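### 3.2 Rain barrels and kitchen habits in Leridstead

What a rich set of diaries this was! We asked 110 households in Leridstead and Urnby to log their water use through November, and they sent back over 4,000 entries - many with notes squeezed into the margins.
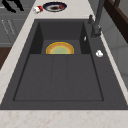
Gardeners were the keenest loggers. In Urnby, 51 homes kept a rain barrel, and their owners wrote happily about leeks, moss and blocked downspouts. We coded each note by task and time of day, following the Kalinowski scheme.

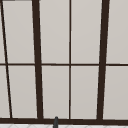 **Figure 4.** Dark-framed window with ten panes in two rows.

Evening entries were the longest, and the most fun to code. Stescombe, our pilot town, had shown the same pattern on a smaller scale. 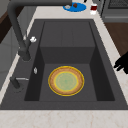 Barrel size mattered less than we expected. Homes with a 500-liter barrel logged watering as often as those with smaller ones, and we return to this in Section 4.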